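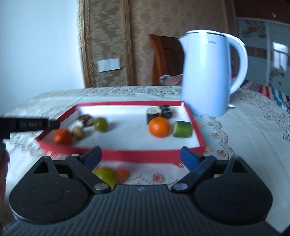 A red-rimmed tray of fruit and small bites, with a light blue kettle behind it, in a guest room at Rultodside.

RULTODSIDE, 14 April 2026. Vadell Guest Houses announced today that a complimentary welcome tray will be offered in all 43 rooms of its Rultodside property. The service began in January as a trial in the Skarkent wing, where 574 trays were served to arriving guests.

Each tray holds a changing choice of fresh fruit and small bites, and guests may have it set out wherever they like in the room. Tangerines, limes and cucumber are among the items in the current selection. An electric kettle is provided in every room.

"Many of our guests arrive after the kitchen has closed," said Sorcha Purves, director of guest services at Vadell. "They asked for something light to eat in their own room, and the trial showed us that a simple tray meets that need." 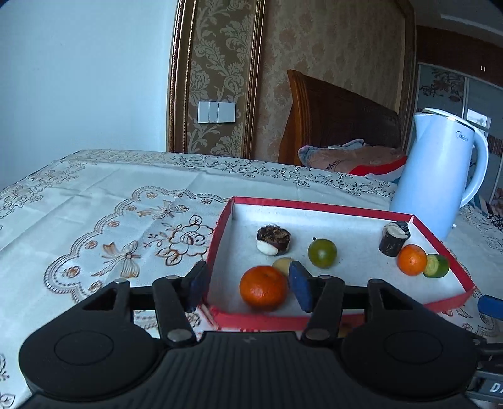
How can a guest ask for a tray without certain foods?
Guests should tell the front desk by noon on the day of arrival, and the kitchen will prepare a tray that leaves out the foods they name.

The fruit is supplied by Kruger, a produce merchant that has served the property for two years. Trays are prepared in the main kitchen and brought to rooms between 3 p.m. and 10 p.m. Guests staying longer than two nights may request a second tray at no charge.

Media inquiries should be addressed to the Vadell Guest Houses press office in Rultodside.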